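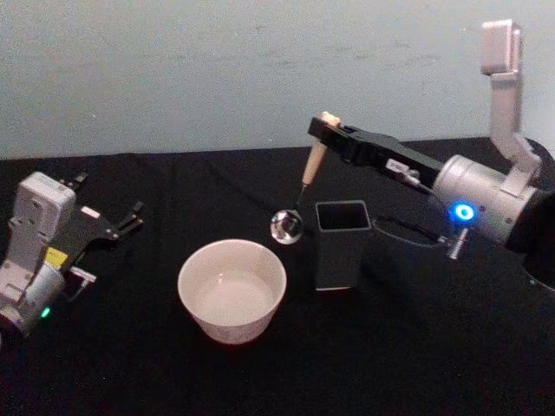

Drawing from Objects, handout 21
Two vessels on a dark ground

Search handouts Go Advanced

Bring: two pencils (one hard, one soft), putty rubber, white chalk or pastel, grey paper. Gramar pad is fine, code 736 in the Bondholm shop. White paper makes this exercise much harder, you'll see why when you get to the cloth.

What we are after is two plain vessels close together, one light and round, one dark and square, on black cloth with a pale wall behind. Not much colour. All the work is in the edges.

Order of work

1. Table line first. Very light. Check it's level, hold the pencil out at arm's length. Everyone tilts it.

2. Bowl. Find the width of the rim, then the height, compare. Rim is an ellipse and it has NO corners at the ends. Most common fault in last year's folders. Draw right through the back edge as if the clay were glass, rub out afterwards.

3. The foot of the bowl curves too, slightly rounder than the rim because you look down on it more steeply. If you draw a flat foot the bowl falls off the table.

4. Square pot. Four uprights (you may only see three). Keep the uprights upright. The top opening is a squashed diamond or a squashed square depending where you sit, so don't copy your neighbour's.

5. Gap between the two. Draw the gap as a shape in its own right, then check both vessels against it.

Leave the cloth till last. Really.

Tone, quick notes: pale glaze is not white all over. Outside matt, goes greyer as it turns away. Inside glossy, so there's a soft shine and it has to stay paper-clean or be put in with chalk at the end. Speckles, a few only, don't pepper it. 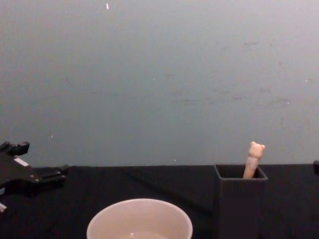
Bondholm, February

Additions after the morning group, copied up fast so excuse spelling.

Dark pot on dark cloth was where people got stuck. You lose the bottom edge. Look for the thin light line where it meets the cloth and put just that in, leave the rest to merge. A lost edge is allowed!! Same with the inside of the pot, one flat dark, and a paler line for the rim.

Anything standing in the pot (pen, brush, whatever) goes in AFTER the pot is right. A pen with a bear on top is a lovely thing to draw and it will eat your whole session. Block it as an oval and a stick, come back if there is time.

Wall: one tone, side of the pencil, lighter than you think. Marks and scuffs on it can be left out. A crease in the cloth is different, keep one if it leads the eye toward the pot, it tells us the surface is lying flat.

Clear glass. Draw what's behind it first, then two or three hard little highlights, then the darkest bit of the rim. Wooden handle beside it gets a warm grey and hardly any detail, so teh glass can do the shouting. Angle of a leaning handle: compare it with the upright of the square pot.

Cloth: Sachdeva sell a matt cotton, Estitz do a velvet. Matt one is better, velvet shines along the folds and confuses the shadows.
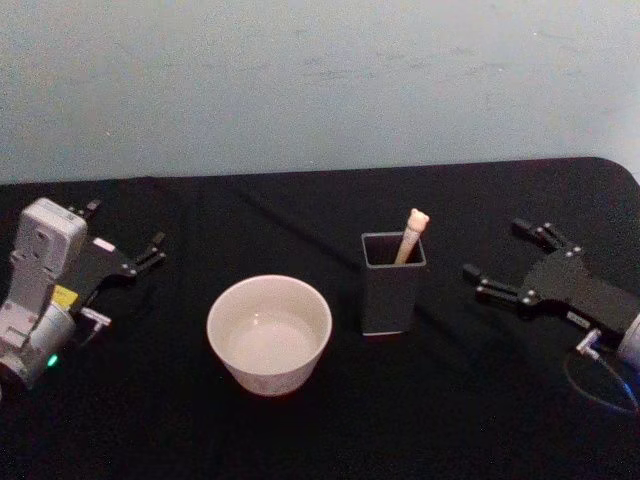

Surely an empty bowl is a dull subject, one of the afternoon group wrote on the feedback sheet, and couldn't we have had pears. Pears are handout 22. With fruit in it people draw the fruit and stop looking at the inside curve, and the inside curve is the hardest thing on the sheet.

Homework

a) Same two shapes from your own kitchen. A mug and a milk carton will do. Seven small studies, five minutes each, move your chair between them.
b) One longer drawing of the bowl shape only. Inside first, outside second.
c) Turn one study upside down and write on the back what looks wrong.

Put your name on everythnig. Folders in locker 1714 by four o'clock.

Comments (4)

chalkhand: The bit about drawing the gap fixed mine straight away. Had the pot miles too far over.

Anonymous: is it ok to use charcoal instead of soft pencil

Tutor reply: Yes but fix it before it goes in the folder please, last lot came off on everybody else's.

mudlark_b: Sachdeva were out of the matt cotton when I went, I used an old black T-shirt ironed flat.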